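Sorting out the supply closet, part two

12 February 2018

I said in October that I would get the supply closet done before the end of the year. I did the top shelf and then stopped. Last week I finally pulled everything else out, and I'm writing down how I did it so that I don't have to work it out again next time.

The closet is the narrow one by the back door. It holds whatever doesn't have a home anywhere else: batteries, light bulbs, tape, first aid things, refills, spare bags, and small boxes of stuff I bought two of and only needed one of. For years all of it lived in one deep cardboard carton from the move to Clendlow. You had to take out half of it to see the other half, so I kept buying things I already owned. I found four rolls of the same packing tape.

The first thing I did was empty it all onto the floor and throw out anything expired. That took most of a morning. The cough drops went, and so did a tube of glue that had turned solid. I kept one bag for trash and one for things to give to my sister, and I didn't let myself start a "maybe" pile, as the last one sat in the hallway until spring.

Then I measured the shelves. They are shallower than I thought. I had been planning on the lidded Koller boxes, which I already use in the garage, but they stick out past the front of the shelf and the door won't close. I also looked at the Tredetora baskets. They look nice, but they have open sides, and small things fall through. In the end I went with plain plastic trays and a tote from the hardware store. They don't match, and that doesn't bother me much. The door is shut nearly all the time.

I wanted open tops. If I have to take off a lid to put something away, I leave it on the counter instead. I know this about myself by now.

For sorting, I tried three different systems. The first was by room, so kitchen things together, bathroom things together. That fell apart because tape and batteries go everywhere. The second was alphabetical, which I gave up on in ten minutes. The third was by package, and this is the one I kept. Boxes go in one tray and stand up. Packets and pouches go in another tray, also standing up. Anything too big for either goes in the tote.

It sounds odd to sort by shape, but small boxes and soft packets don't store well together. The packets slide under the boxes and get crushed, and then you find them a year later. Standing on end they're easy to flip through – a bit like files in a drawer.

I cleared a table and lined up the containers before putting anything away. I'd recommend doing this part on a table, not in the closet. You can move them around until the order makes sense, and you aren't working with your arms over your head.
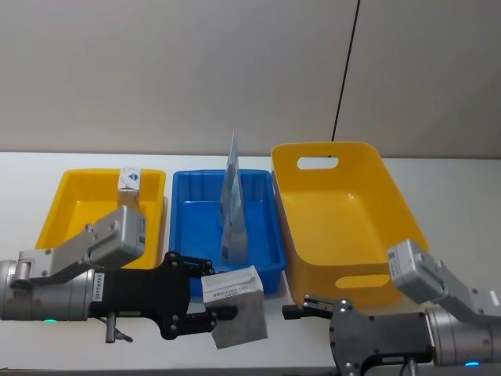
Yellow tray for boxes, blue tray for packets, and the big yellow tote still empty.

The blue tray is slightly deeper than the yellow one, so I gave it the packets. Tall ones still come up over the rim, but I don't mind that, as it makes them easier to grab. The tote has a handle hole on two opposite sides and will go on the floor of the closet, under the bottom shelf.

I haven't labeled anything yet. I bought a pack of 100 Rimura labels and then couldn't decide what to write on them. "Boxes" and "packets" seems a little silly. I may just leave it, and see whether the rest of the house can follow it without being told.

Things still to do: find somewhere else for the light bulbs, which don't really fit the plan, and put a hook inside the door for the flashlight. The extension cords are also still in a heap on the washer. I'll get to those when I do the garage.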